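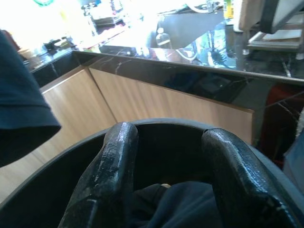
Filed under: Robot Arms & Grippers > Buying Advice and Budgets

grurnitz_lab
Hello all. We are a small group working on household tasks, mostly laundry: take clothes from the machine, put them in the basket, carry a piece to the counter. I must send the equipment plan for next year before the end of November and I would like to hear opinions before I put my name under it.

What we want to buy, in order of how much I fight for it:

Spare fingers, 17 pairs. The present ones are scuffed, with gray worn patches on the black, and I don't know if this already changes the grip on thin cloth.
Second wrist camera, 665 with the bracket (quote from Altcombe, without tax).
Service contract for both arms, 1407 per year, also Altcombe.

The money is enough for two of these. Which one would you drop?

wuro_hands
Drop the service contract. We paid it for 2 years and used it one time, for a cable. You can change a cable yourself.

But 17 pairs of fingers is too much, in my opinion. Where does this number come from?

grurnitz_lab
From our purchasing office, I am sorry to say. The supplier gives a better price in that quantity. I would be happy with half.

Hazem El Ouafi
I disagree with wuro_hands about the contract. With dark clothes and a steel drum you will knock the wrist on the door rim, everybody does it, and the joint is the expensive part. Fingers are cheap. If a wrist joint fails in the middle of a project, you wait for weeks and your students do nothing.

Can you show how the arm works at the drum? It would help to judge how much risk there is.

grurnitz_lab
Yes, of course.

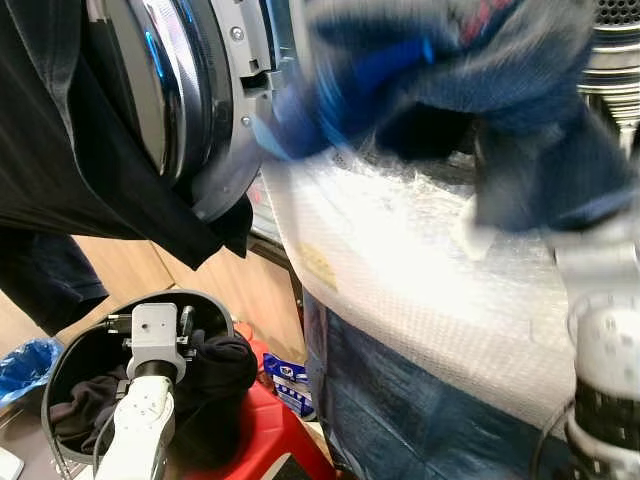 Blue knit coming out of the drum. The other arm is at the basket.

wuro_hands
Thank you. The cable on the right side, near the joint, makes a curve in the open. I would put money there first! A few clips and a sleeve cost almost nothing, and this is the kind of thing that made us call the service.

Hazem El Ouafi
Agreed about the clips. But look also how near the drum the gripper is working. For me this picture is an argument for the contract.

Nabila Shehata
I do the budget for a similar group, so I read this from the other side. Three remarks.

A contract is a running cost. In many places it can't come from the equipment line at all, so ask before you compare it with the fingers. Maybe you are choosing between things that are not in the same pot.

Order the fingers in two parts. We did this with Mahama and they kept the quantity price, but we had to ask for it in writing – on the telephone they said no.

And the camera: what question does it answer that the first one doesn't? My director asks me this every time. If you can't say it in one sentence, wait a year.

grurnitz_lab
Nabila, this is very useful. I didn't know about the running cost and I will ask tomorrow.

About the camera, my sentence would be: when the arm holds dark navy cloth against a black counter, with a strong window behind, one view from the wrist is not enough. The countertop also reflects, so the image has shapes in it that are not objects.

wuro_hands
For this problem I would buy a curtain. I am serious. We lost nearly a whole month on exposure settings, and then somebody hung a blind.

Hazem El Ouafi
A curtain doesn't help with the reflections from the lamps. But yes, try it before you pay 665.

Nabila Shehata
Please also write in the plan which clothes you test with. When we asked for spare parts the reviewers wanted to know how many hours on which fabric, and we had not written down anything.

grurnitz_lab
We have a log since 24/10/2020 but it only says "dark load" or "light load". I will make it better from now. For the moment the plan is: fingers in two orders, curtain, cable clips, and the contract if the office says it is another budget line. The camera I move to next year, not very happily.

Hazem El Ouafi
Ask Altcombe if the contract covers impact damage. Ours did not in the first version.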